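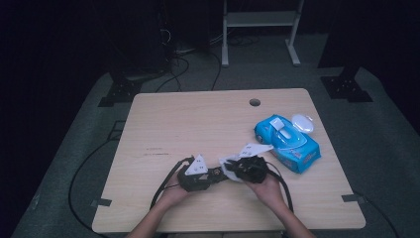 Care of Shared Work Tables: Final Report

Submitted by Aroha Pirihi and Benedek Veres
Supervisor: Peter Ondrejka
Gisosthorpe, 17 May 2001

1. Purpose

The project examined how the light wooden tables in the shared study rooms are cleaned between bookings, and whether a short written routine would leave them in better condition for the next group. The subject was proposed after the March room survey, in which several students complained of marked or sticky table surfaces.

2. Setting

Work was carried out in the Purves Room, which has gray carpet. The table used for the trial is square, with a pale surface and a small round grommet hole near one edge. A faint dark streak runs across part of the top. It was entered in the condition log as an existing mark and left out of the scoring.

The position of the grommet affects cleaning. Crumbs and eraser dust pushed toward the hole fall through to the carpet, where they are harder to remove. The routine therefore directs users to wipe toward the opposite edge.

3. Method

Users were given a pouch of wet wipes with a resealable lid and a printed card with four instructions:

Clear all items from the table.
Wipe from the grommet edge toward the opposite edge.
Wipe the edges by hand, going carefully past the dark brackets.
Close the lid of the pouch before leaving.

The trial covered 31 days and 247 bookings. At the end of each booking the next user scored the surface as clean, acceptable or in need of cleaning. Zsolt Fodor collected the score slips every evening and entered them in the log. A second room, Lovholm, was kept without wipes or a card for comparison.

4. Results

Score slips were returned for almost 100 of the bookings. Most slips from the Purves Room gave the surface as clean. Slips from Lovholm were divided fairly evenly between acceptable and in need of cleaning, and the comments there mentioned drink rings more than anything else.

The third instruction was the one most often skipped. Dust collected beside the brackets in both rooms, and users seemed to regard the edges as part of the frame. On 15 occasions the pouch was found with its lid open. Wipes left in this way dried out from the top, and two pouches had to be replaced early.

5. Limitations

The return rate for slips was low, and users who objected to the condition of a table may have been more willing to fill one in. The two rooms are also used differently. Lovholm is open later and allows food.

6. Recommendations

The card should be kept in the Purves Room and introduced in Lovholm at the start of next term. The instruction about the lid should be moved to the top and set in larger type. Tadeusz Bielecka has agreed to add wipes to the monthly supply order.

The existing streak should be treated separately by the maintenance office. Wet wipes are not intended for marks of that kind, and hard rubbing may damage the surface.

Appendix A contains the blank score slip. Appendix B contains the condition log for both rooms.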